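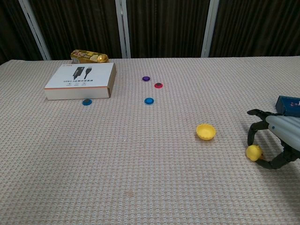

The repair desk at Triseck sits at the back of a former shoe store in Clulano, past a rack of secondhand keyboards. The woman who runs it has been fixing household electronics for 33 years. She agreed to talk between customers on the condition that her name stay out of it.

"People would come in and ask for me and not for the shop," she said. "The others here are just as good."

She learned the trade in Cemine, at a radio and television store called Lukoševičius. Her first job was sorting screws. After that she was allowed to clean tape heads, and by August of her second year she was replacing power supplies on her own.

"TVs were heavy then. You needed two people to get one onto the bench," she said. "What I do now is mostly small. Phones, tablets, speakers, the little lamps people clip onto a book."

Most of the trouble she sees comes down to charging. A port fills with pocket lint, or somebody trips over a cord and bends the connector. She cleans ports with a wooden toothpick and a soft brush, and she charges nothing for that if it takes less than five minutes.

"I had a man ready to buy a new phone," she said. "I took the lint out and he went home."

Last year the shop logged 291 repairs that involved a charging port. She keeps the records in a paper ledger – the owner has a computer system, but she fills in the ledger first and copies it over at closing.
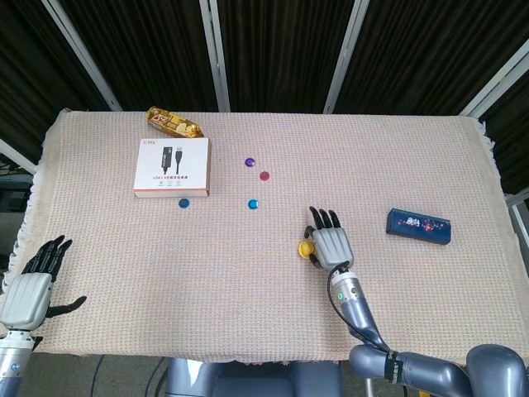
How can a customer tell whether the cable or the port is bad?

"Try a second cable that you know works on something else," she said. "If the device charges, throw the first one out. If it still doesn't, bring it in and bring the charger too."

She doesn't repair cables. It can be done, she said, but the joint is usually the weak spot afterward, and she doesn't want to be responsible for it.

A port replacement at Triseck costs around $39, parts included. Older tablets can run higher because the screen has to come off first. She quotes the price before she opens anything, and if the customer says no, the device goes back over the counter.

Two younger people are learning at the bench now. She starts them on screws.

25 Oct 2019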